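Recording remote-control demonstrations in a simulated apartment

Last updated April 2018

These steps cover recording a set of demonstrations by remote control in the Dundarlow apartment scene. They assume the Hikcombe recorder is installed and that you can already start the simulator and load a scene. If the recorder does not show up in the tool list, go back to the install page first.

You will need a gamepad with two sticks, or the keyboard as a fallback. The gamepad gives much better data. Keyboard driving produces hard starts and stops, and a policy trained on it will copy them.

1. Start the recorder

Load the scene, then open the recorder and pick "new session." Give the session a name without spaces. Set the seed to 847 if you want your furniture layout to match ours. Any other seed works, but the start poses listed in the task file will not line up and you will have to place the robot yourself.

Leave the recording rate at the default. Turn off the overlay before you begin – it gets written into the camera stream along with everything else.

2. Check the camera view

Before driving, look at what the policy is going to see. Open the camera panel and switch from the free view to the recorded view. The free view is sharper and wider, and people get used to steering by it. Do not do this. If you can see a chair leg in the free view and the policy can't, your demonstration depends on something missing from the data.

The recorded view is small and a little soft, with stepped edges where one surface meets another. Spend a few minutes with it until you can tell the furniture apart.
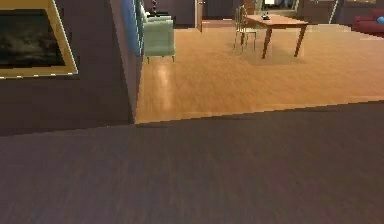
Recorded view in the apartment scene, looking past the wall toward the dining table.

For the task in this tutorial, the goal is a stopping point beside the dining table. The green armchair just past the end of the wall makes a good landmark for the first part of the drive, and the red sofa at the far right helps you judge your heading. Choose landmarks like these before you press record and use the same ones for the whole session.

3. Drive one practice run

Press the left shoulder button to arm the base. Push the left stick forward gently and hold it steady. Use the right stick to turn. Make wide turns around the end of the wall, and keep the table in view once you have it.

Stop beside the table and let go of both sticks. Wait for the speed readout to reach zero. Then reset without saving.

4. Record

Press record, wait one second, and drive the same route. Press record again once the base has stopped. The panel will ask you to mark the run as a success or a failure. Mark it truthfully. A run that brushes the armchair is a failure even if it ends in the right place.

Record 29 runs, changing the start pose after every 5. Small changes are enough: a slightly different angle, or a little farther back. Take a break if your driving gets sloppy. Tired runs tend to cut the corner.

5. Review and export

Play back each run at double speed. Delete any with a long pause in the middle, as the policy may learn to pause there too. Keep the failures in their own folder.

Export with the Chu format option if you plan to train with the Brevano scripts. Our session came to 1393 saved steps after trimming. If yours is far smaller, check that the recorder did not drop the slow sections – there is a "skip idle" box in the export window, and it should be unchecked.

Troubleshooting

The base drifts with the sticks released: raise the dead zone in the gamepad settings and start a new session.

The recorded view is black: reload the scene with the camera panel closed, then open it again.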